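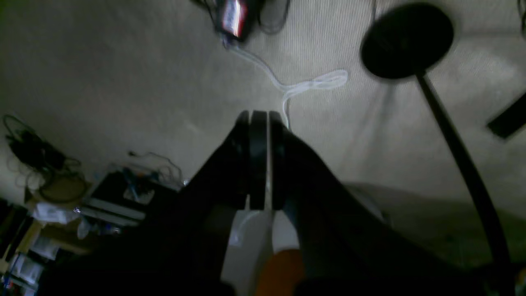 Skitevex 400 Carpet Underlay

Product group: Floor preparation / Underlays
Order unit: full roll
Data sheet revision: 2024-01-14

The Skitevex 400 is a bonded felt underlay for stretch-fit carpet in homes, offices and hotel rooms. It is made by Putetti at the Štefanec plant and replaces the earlier single-layer grade. The felt is needled in two passes and faced on the upper side with a nonwoven scrim, so the carpet backing can slide during stretching without dragging the fibers.

The product is meant for use with perimeter gripper rods. It is not approved for double-stick installation. For glued systems, see the Cladevico range.

Specifications

Thickness, unloaded: 8 mm
Mass per unit area: 1480 g/m²
Roll width: 400 cm
Core: recycled textile fiber, needled
Facing: nonwoven scrim, gray
Underside: uncoated
Underfloor heating: not recommended
Stairs: permitted, see below

Subfloor requirements

The subfloor must be level, clean and dry. Concrete slabs on grade need a separate moisture barrier, as the underside of the felt is uncoated and will take up water from below. Old adhesive has to be scraped back. Small ridges that would be hidden by a foam underlay will show through felt after some months of foot traffic. On floorboards, fix any loose boards and lay hardboard where gaps are wide.

Laying

Unroll the felt in the room where it will be used and leave it flat overnight. Lay it with the scrim facing up, at right angles to the direction of the carpet if the room shape allows. Butt the edges. Do not overlap them. Tape the seams on the scrim side with a woven seam tape.

Trim the felt to the inner edge of the gripper rod. It must not cover the pins or sit under the rod. On timber, staple along the perimeter and at both sides of each seam. On concrete, use a spray adhesive in a narrow band at the edges only — the main area stays loose.

On stairs, cut a separate pad for each tread and wrap it over the nosing. Staple below the nosing, and keep the pad clear of the rod at the back of the tread.

Door clearance should be checked before the felt is cut. Add the thickness of the felt to the total height of the carpet, then allow for the swing of the door over the full arc. Older frames are often out of square.

Storage and handling

Store rolls flat, indoors, in the original wrap. Do not stand them on end. A roll that has been crushed will recover most of its shape within a day of being opened, but hard creases should be cut out.

Ordering

Skitevex 400, full roll: item 222
Seam tape and gripper rod are ordered separately.
Cut lengths are supplied from the trade counter only and cannot be returned.

Technical questions: Anežka Havlíček, flooring desk
Samples and trade accounts: Gunārs Grigaitė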